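Keeping medicines at home: one box or many?
Posted by Dorottya Pálfi, March, 9.40 pm

Good evening everybody. My mother moved in with us and now we are five people in the flat. I would like to know how other families store their medicines. Until now we had them in the bathroom cupboard, but my sister-in-law told me the steam is not good for tablets. Is it true?

Lajos Kovács wrote:
It is true for most tablets. Read the leaflet, there is always a line about storage. We use a bedroom drawer with a key, as the grandchildren come every Thursday. I do not trust open boxes at all.

Joelle Yammine wrote:
I must disagree a little with Lajos. A locked drawer is right when small children visit, but for adults I prefer clear plastic. One sees at once what is missing, and I stopped buying the same painkiller twice. Mine stays on a high shelf and comes down to the table when I check the dates. 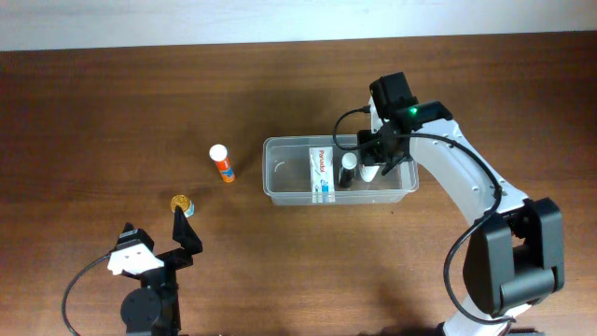
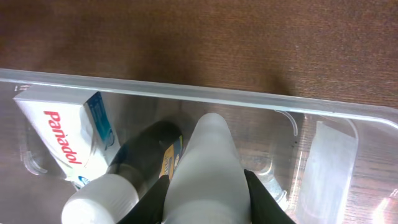

Géza Fülöp wrote:
And the light? Some bottles are dark for a reason, and a clear box on a sunny shelf does not help. I keep everything in a biscuit tin from Vadska. Please do not throw away the cartons either, the expiry date on the foil is often impossible to read.

Dorottya Pálfi wrote:
Thank you all. I found 13 expired packets tonight. The pharmacy will take them back.

Comments (3)

Máté Pálfi: Two of those packets were still good, I took them out of the bag again.

Lajos Kovács: Dear Máté, please check the month also, and not only the year.

Joelle Yammine: A high shelf inside a cupboard is dark, Géza.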